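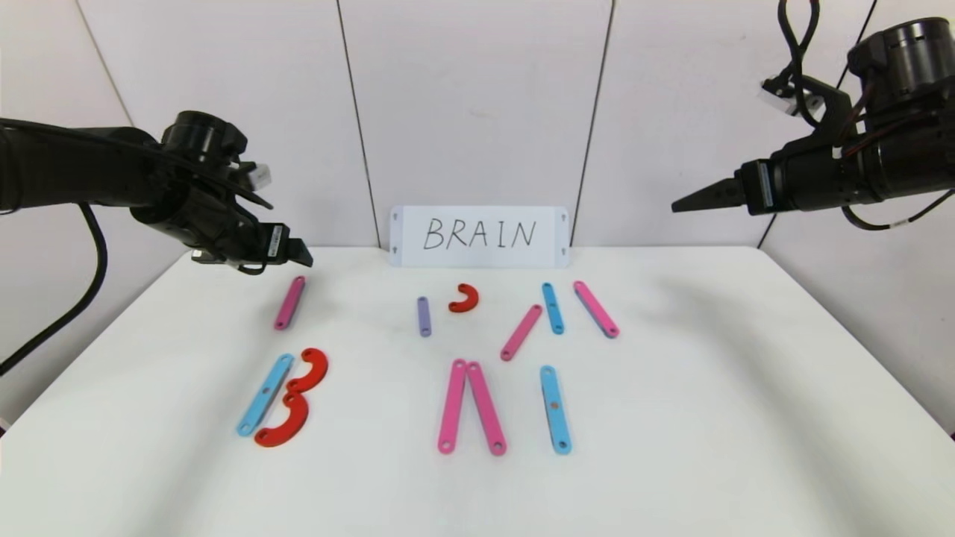
Word practice on the bench at Setico, Sindcombe.

At Setico they used to pack letter kits by hand. A customer sent a word, a packer took the bars and the curves from the trays, laid out the word once to be sure that nothing was missing, and put everything in a bag. Nest Voyle did this for 17 years. Now she spends her mornings beside two black arms which are learning to lay out the word in her place.

I came on a Tuesday, before the first tea break. The room was quieter than I expected. Nest writes the word on a white sign in capitals, leans it at the back of the table and spreads the pieces. Then she steps away and keeps her hands in her pockets, a habit she says was the hardest part of the training.

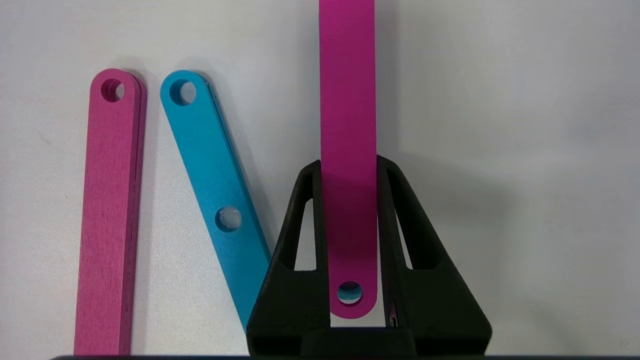

A person picks up a flat piece without thinking of it. For the arms it is a question of where to hold, how hard, and how to turn the wrist afterwards. Idris Gwynne, who moved from the packing line in June, keeps a notebook of the grips that fail. He likes the work, but he misses the talking. On the line there were 18 people and the radio; here you are mostly two, and one is looking at a screen.

Nobody has lost a job yet, and the firm has promised this in writing for the coming year. The pay for the new posts is a little higher. The older packers still ask me, a visitor, if I know what comes after the year.
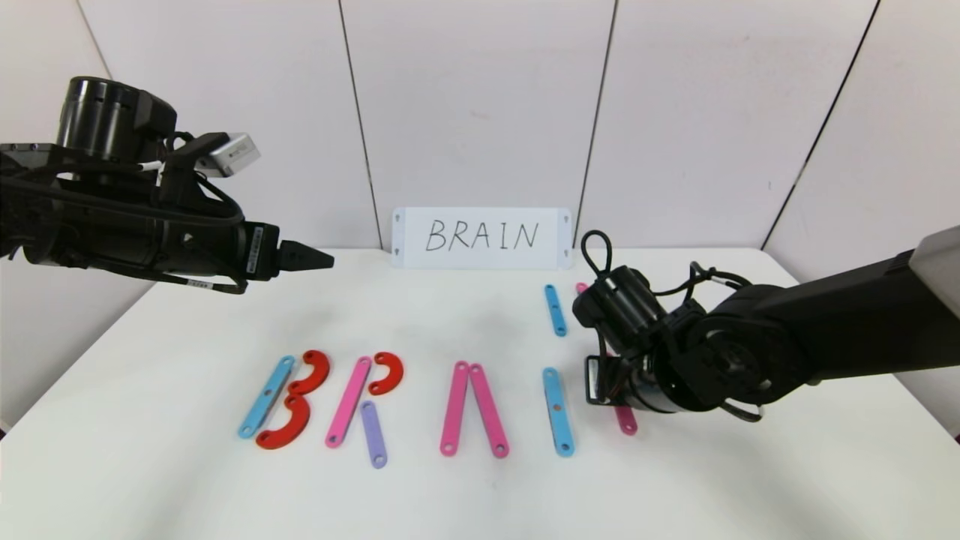

Zoia Onyshchenko thinks the promise is too short. She told me she would prefer less money and a longer paper, and that learning the new work is no trouble for her if she may also stay to do it.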